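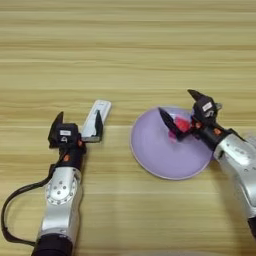
Since September our small group at Wukness has been teaching two arms by remote control, and I was asked to write some lines about it for the newsletter. The work is simple to explain and slow to learn. One person sits with a pair of hand controllers, moves them, and the arms on the table make the same movement. The computer keeps everything: the angle of each joint, the opening of the fingers, the view from the head camera. Later the program studies these recordings and tries the task alone. We use very common things for the lessons. The left arm gets the white piece shaped like a small remote, and the right one works over the purple plate, where the fingers can hide from the operator the same thing they should take. For this reason we ask every operator to look at the plate well before the hand comes down over it.

Our target for the Vedine task is 1000 good recordings. At the moment of writing we have 86. It sounds like very little, but in the first two weeks we threw away almost all our work, and I think we were right to do it. The movements were nervous. The operator stopped in the air, thought, went back, tried again from the other side. A person who watches understands that this is doubt. The program does not understand it, and it learns the doubt together with the rest.
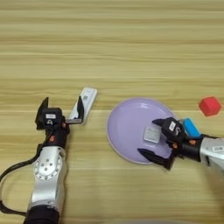
Text: Leire Herrero
Teleoperation group, Wukness

What did we change? First, we practice without recording. A new operator makes the full task until the hands are calm, and only then we press the red key. Second, we decided that one arm waits while the other one works. In the beginning all of us wanted to use both hands at the same time, as we do in the kitchen at home, but the eyes cannot follow two places. When an open gripper stands over the plate with one finger on each side of the little square piece, you need all your attention there. The other hand can rest where it is.

Third, and this was the idea of Ramiro Cantero, we speak aloud. The operator says "reach", "close", "lift", "place", and a second person writes the time next to each word. It felt a little foolish the first days. Now the notes save us a whole afternoon each week, because we can find the beginning of each part without watching the recording from the start.

The positions of the objects also need some care. If the blue block is always next to the plate, the arm will learn that it must be there, and it will be lost on the day when somebody moves it. So between recordings we move the pieces a bit, and sometimes we turn them. We don't follow a drawing for this. Ignacio Sarmiento made one with a grid, very beautiful, and after two days we saw that everybody was choosing the same squares.

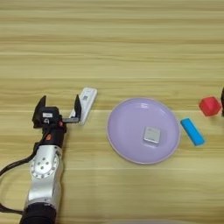 Rodrigo Villalobos wrote to us after the last issue, asking if it would not be better to take the arm directly by the wrist and guide it, as his team does in Palstead. He says that with the hand on the metal one feels the weight and the contact, and that his people learned it in one morning. "With the controllers you are guessing how hard you press," he wrote, and he is right in this. We tried his way with the Urquijo task and the movements were softer than ours. The difficulty for us is that the person's arms come into the camera view, and with two robot arms you need four hands or a very patient colleague. We will keep the controllers for Vedine and guide by hand when there is only one arm to teach.

If you want to try as an operator, please write to Teodoro Collado before you come, so he can prepare a practice account for you. No experience is needed. Please take off rings and watches, and eat something before, as the session is longer than it seems.

Last updated: Oct 17, 2024
Contact the newsletter | © Wukness | Back to top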